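Speaker notes, wrist perception talk (February version)

Slide 1, title

Hi everybody, thanks for coming back from coffee. I work on the perception side of Tranden, so if you're hoping for motor talk I'm the wrong person, but grab me later and I'll point you at the right one. I'm going to talk about one dumb bug and the software we wrote while chasing it. Have the laptop plugged in before this!

Slide 2, what the stack looks like

Keep this quick. Wrist camera feeds Zosora, our perception node. Zosora hands poses to the planner (Magnusson), and Magnusson hands a trajectory to the controller. Three boxes, two arrows, done. Say out loud that the controller never sees pixels. Somebody always asks.

Slide 3, the bug

So we had the arm reaching past objects it could see perfectly well. The detection was good, the box was tight, and then the plan went somewhere silly. I blamed the planner for a week. Sorry, planner folks, you were fine.

What was going on: when the wrist rolls, the whole view rolls with it. Floor on the left, wall at the bottom, that kind of thing. Our segmenter was trained mostly on upright views and it had quietly learned that "down" is the bottom of the picture. Give it a rolled view and it starts calling bits of floor "background wall" and throwing away the depth there.

(Pause. Let people groan.)

Slide 4, first fix, the bad one

We rotated every picture upright using the wrist angle. Works great until the timestamps drift. The angle we were using was 40 milliseconds old, and during a fast roll that's plenty to smear your mask across the edge of a thin object. Show the smeared mask plot here. Don't read the axis labels, just wave at it.

Slide 5, second fix, the one we kept

Two parts. First, we interpolate the joint state to the exposure time, so the angle belongs to the picture it's attached to. Second, we stopped rotating at all and retrained with random roll. We hand-labeled 2,000 wrist views, and 1,655 survived the review pass. The rest had masks that disagreed about where gripper stops and object starts, and I'd sooner lose them than argue about them again.

Slide 6, self-masking

This is my favorite part so slow down. The gripper takes up a huge piece of every view. We render it from the joint angles and subtract it, but shiny parts fool the depth, so we grow the mask a little around metal bands and fittings. Mention the tradeoff: grow it too far and you eat the object you're about to grab.

Slide 7, tooling

Plug for Unon, our replay viewer. You scrub a log and see picture, mask and plan side by side. If you build one thing after this talk, build that. Demo only if the wifi behaves.

Slide 8, questions

Leave the last slide up while people ask. Repeat each question into the mic, I forgot on Tuesday at the dry run. 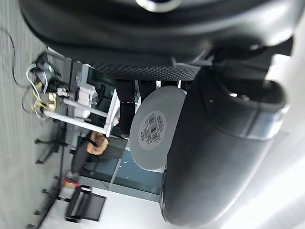 Slide 8: rolled wrist view, gripper over a gray disc with a barcode label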